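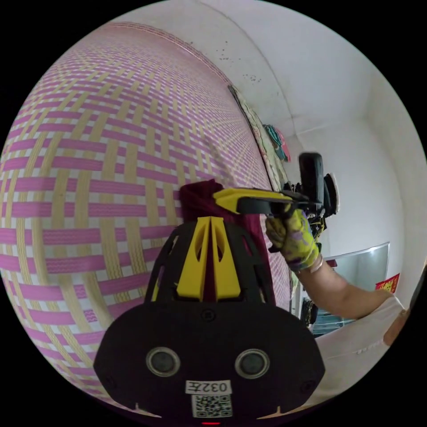
Guides > Sewing Room > Sustton Overlocker > Part 3: Threading and First Seams

Part 3: Threading and First Seams

By now you should have the machine out of the box, the rubber feet on, and the thread stand pushed all the way up until it clicks. If it didn't click, go back to Part 2, because everything from here on gets miserable with the stand halfway up (ask me how I know).

The booklet that comes with the Sustton covers all of this on one page with a drawing the size of a postage stamp. I've threaded mine more times than I can remember, so this is my version, in the order that works for me.

What I use: plain polyester serger thread on the 2,000-yard cones. You can use regular spools too, but then put the little plastic caps on top or the thread will jump off and wrap around the pin. I buy Plerano thread because my local shop carries it and it doesn't shed much lint. For learning, get four different colors. They'll look awful together and that's fine, you want to see which thread is doing what.

Threading

1. Switch off at the wall. The machine has a safety cutout when the front cover is open, but I still pull the plug.

2. Turn the handwheel toward you until the needles are at their highest point. Raise the presser foot. This opens the tension disks, and skipping it is the number one cause of loopy seams.

3. Open the front cover by sliding it right, then down. Don't yank it - the hinge is thin plastic.

4. Thread the upper looper first (blue dots on the machine). Follow the dots from the stand down to the looper eye and pull a hand's length of thread through.

5. Thread the lower looper (red dots). This is the one everybody hates. Turn the handwheel until the looper pokes out to the right, then use the long tweezers. Bring the thread behind the lever and through the eye, then turn the wheel back.

6. Thread the right needle (green dots), front to back.

7. Thread the left needle (yellow dots), same way.

8. Pull all the tails under the foot and off to the left, then close the cover.

Note: The order matters. If the lower looper thread breaks, take the needle threads out before you rethread it, then do the needles again last. If you don't, it snaps again within an inch or two and you'll blame the thread.

Starting tension

Set all four dials to 4 and leave them alone until you've sewn something. Stitch length 2.5, differential feed on N. I know it's tempting to fiddle!

1. Cut some strips from a medium-weight woven cotton, longer than your hand. Old pillowcases are great for this.

2. Lower the foot and run a short chain with no fabric. It should form a neat little braid off the back.

3. Feed a strip in and let the machine pull it. Keep your hands flat and just steer.

4. Look at the edge. The two looper threads should meet right on the cut edge. If the upper one is wrapping to the underside, turn its dial up half a number. If the lower one shows on top, turn that one up instead.

5. Change one dial at a time and sew a fresh strip after each change. Write the numbers on the strip with a pen. I have a whole envelope of these and I look at them constantly.

Caution: Take out every pin before it gets near the knife. A pin will chip the blade, and a bit of it can fly up at your face. I use clips and place them well back from the edge.

Speed

Mine has the slow setting under the handwheel, which holds it to 500 stitches a minute. Stay on it for your first few projects. You can creep up later, but on curves I still drop back down.

Knits and slippery stuff

For T-shirt knit, move the differential feed up to 1.5 and swap in ballpoint needles. If the edge still waves, try a bit more. If it puckers, you've gone too far. For satin or lining fabric I go the other way, slightly under N, and use a finer needle.

When you're done, leave the machine threaded and put the cover on. To change colors, snip the threads up by the cones, tie the new ones on with small knots, and pull them through. Cut the knots off before the needle eyes though, they won't fit.

Part 4 covers changing the knife and where the oil goes.

Comments

Alžběta Gajdoš: Thank you for the bit about the needle threads. I had rethreaded that lower looper all evening and was ready to send the machine back. It has been fine since!

seamripper520: Do the dots match on the older model? Mine has orange where you say red.

Reply from author: Yes, orange is the lower looper on the older ones. Same path, as far as I can tell from my sister's.

nan_in_nustwood: Is N the same as 1.0 on the feed dial? Mine only has numbers.

Reply from author: Same thing, start at 1.0.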